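Using Up Shopping Bags as Kitchen Bin Liners (and Keeping the Bin Clean While You're at It)

By Barbara Kozłowski
Filed under: Kitchen, Everyday Cleaning
2,134 readers have saved this page

When we moved to Carnley I brought with me, among many other things I should have left behind, an enormous bag stuffed with smaller bags. You probably have one too. Mine had lived on the back of a door for years and it had gotten so fat that the door wouldn't shut properly, and still every few months I would go out and buy a box of Atedo trash liners, 200 to the box, and carry them home in (you guessed it) another shopping bag. My sister-in-law watched me do this one April afternoon and laughed so hard she had to sit down.

So I stopped buying liners for the kitchen bin, and I've been very happy with how it has gone. There is a bit of a knack to it, though. Shopping bags are not made to fit trash bins, they slip, they leak at the corners, and the handles never seem to be where you want them. I've had plenty of letters asking how I get them to stay put, and I thought I'd write the whole thing down properly, including the part about washing the bin, which people like to skip.

What you'll need

A kitchen bin on the small side. If you have one of those big 13-gallon ones, most shopping bags are going to be hopeless in it and you're better off with real liners, or with a smaller bin, which is what I would do.
Your collection of plastic shopping bags.
Dish soap, and white vinegar if the bin smells.
A long-handled brush or an old sponge you don't love anymore.
Old newspaper or paper towels.
A basket, box or drawer for the bags you decide to keep.

Step 1: Sort the bags

Empty the whole collection out on the table. I know it's a lot, but you only have to do it once, and it goes quickly with the radio on or somebody to chat to. Pick up each bag, put your hand inside, open it up and hold it toward the window. Any pinprick of light means a hole, and a bag with a hole in the bottom is no good for the kitchen. It can still line the wastebasket in the bedroom, where nothing ever drips.

Then feel the plastic. The thin, crackly kind from the produce section tears if you look at it sideways, and I keep those for wrapping things like onion skins or fish trimmings before they go in the main bin. The slightly thicker ones, from bakeries and candy stores and clothes shops, are the treasures. They're often a nice bright color too, and I see no reason why a bin liner shouldn't be cheerful. Mine are in all sorts of greens at the moment.

Check for crumbs and receipts while you're in there. I once found a full packet of yeast, still good, and made rolls with it that same evening!

Step 2: Measure, but only a little

You don't need a tape measure. Take one of your thicker bags and put it over the top of the bin, upside down, like a hat. If it goes over the rim with a bit of a stretch, it will work as a liner. If it slides right down, it's too wide and will sag inward when you put something heavy in it, though you can fix that with a knot (see Step 5). If it won't go over at all, it goes in the pile for small wastebaskets.

Try this with one bag of each type and you'll soon know by eye which ones fit. In our house the rule is that a bag has to fold down over the rim by at least 2 inches all the way around. Anything less and the first wet coffee filter pulls it in.

Step 3: Wash the bin

There is no point putting a nice fresh bag in a sticky bin, and I'm afraid most kitchen bins are sticky. Take it to the tub, or outside if the weather is kind. Squirt in some dish soap, run in hot water until it's a third full, and leave it while you have a cup of tea. Then go around the inside with the brush, paying attention to the corners at the bottom and to the underside of the rim, where drips collect and go hard.

If it comes apart, take off the lid or the rim piece and wash that by itself. Old bins sometimes have a ring that snaps over the bag to hold it in place, and it's amazing what gets under there. Soak it flat in the sink, scrub it with a bit of soap, and stand it up to dry.

For smells, pour in a good splash of white vinegar with some fresh water, swish it up the sides, wait a little, and rinse. Please don't ever mix vinegar with bleach. If you've used bleach in the bin, rinse it away completely and leave the vinegar for another day.

Dry the inside well. I turn mine over on an old towel and forget it for the morning, which means a morning of peelings piling up in a bowl on the counter, but it's worth the trouble.

Step 4: Put something in the bottom

Fold a sheet or two of newspaper so it sits flat in the base of the bin, underneath where the bag will go. Shopping bags leak sooner or later, usually from the seam, and when they do you can lift out the soggy paper and pop in a fresh piece. I used to sprinkle baking soda on it as well. I can't say I ever noticed a big difference, but it did no harm, and my friends at the Sudel swap table swear by it.

Step 5: Fit the bag

Shake the bag open so it fills with air, and lower it in with the handles pointing left and right. Push your fist gently down into each corner so the bottom of the bag touches the newspaper. A bag that hangs in mid-air puts all the weight on the handles, and that's when they snap.

Then fold the top out over the rim. Work your way around with your thumbs, a bit at a time, the way you'd press pastry into a pie dish. If your bin has a ring or a lid that closes over the edge, press it down firmly. If the bag is too loose, gather the extra plastic at one side, twist it and tie it in a small knot on the outside. It isn't pretty but it holds beautifully.

For heavy garbage, melon rinds and the like, you can put one bag inside another. I do this in summer and hardly ever in winter.

Step 6: Clear the table straight into the bin

Now comes the part I enjoy. Before you put the bin back wherever it normally lives, bring it right up beside the table and do a proper clear-out while it's fresh and empty. Open mail, dried-up pens, wrappers, the bag the grapes came in. With the bin at your elbow you'll throw away twice as much as you would if you had to walk across the kitchen for every scrap.

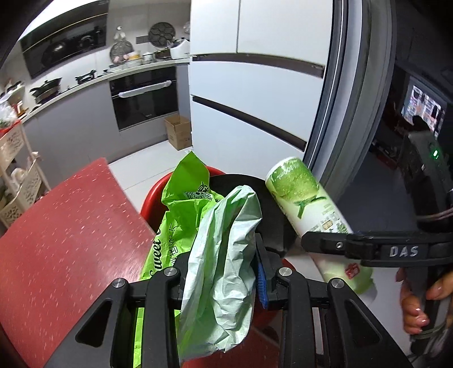

Hold the light, floaty bags by the top and squash them as you go, or they'll fill the bin with air and you'll think it's full when it's hardly started. I press mine into a ball in my fist. Crumpled bags that are clean and sound can go back into the collection, of course, but be strict. If you wouldn't be pleased to find it in the drawer next month, let it go.

Drink cans and tins want a different approach. If your town collects metal, keep them out of the bin altogether and stand them in a box nearby, rinsed and drained. A tall can that's still full should go back on the shelf or in the refrigerator, so give each one a little shake before you decide (I have thrown out a perfectly good soda, and my husband still brings it up). When you do have to put an empty can in a lined bin, lay it in gently, with the tab end away from the plastic. It's the sharp edge that does the damage.

Check the nearby shelves too, while you're in the mood. We keep an open plastic rack of baskets for odds and ends, and the baskets fill up with things that were only meant to sit there for a minute.

Step 7: Store the rest so you'll use them

I've tried rolling bags, I've tried folding them into little triangles, and I once bought a Husar bag dispenser for the wall that jammed so badly I had to take it down with a screwdriver. The method I came back to is the plainest one. Smooth the bag flat on the table with the side of your hand so the air goes out, fold it in half lengthwise, and in half again, then roll it up loosely from the bottom and tuck the handles around it. Stand the rolls upright in a small basket, thick ones at the front and thin ones behind.

When the basket is full, stop saving bags. Take a cloth one to the store until the pile goes down.

A few questions I get asked

My bag keeps slipping in on one side. Turn it so the handles sit over the narrow ends of the bin, and tie your knot on the side that slips.

Can I use a bag that had raw meat in it? I'd throw it out the same day. Don't store it with the others.

How often should I change the liner? In a busy kitchen, every evening, after the dishes. These bags are small, and a small bag carried out often smells a good deal better than a big one sitting all week.

What about paper bags? Fine for dry trash. Put one in the bin with a good layer of newspaper under it and keep the tea bags out of it.

If you've got a folding method that's quicker than mine, do write and tell me. I still have plenty of bags to try it on.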